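Parvaneh Parsa logged the river gauge at Romley at 80 centimeters and initialed the entry. The form had space for two readings. She took both, 14 minutes apart, and they agreed.

Her predecessor, Esmaeil Ahmadpour, had recorded 40 every morning since May, in the same blue ink, through rain and a burst culvert.
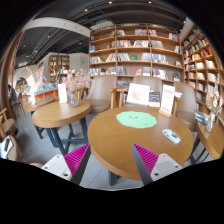 She drove to his house on 27th January with the logbook.

"The float sticks," he said. "I wrote what it said."

"It doesn't stick now."

"No." He turned to the last page in his hand and read it twice — slowly, as if checking a sum. "What is it today?"

"Eighty."

He asked her for a pen.

Recent stories
The Cuadros Survey
Salt Tables
A Valve at Ovudix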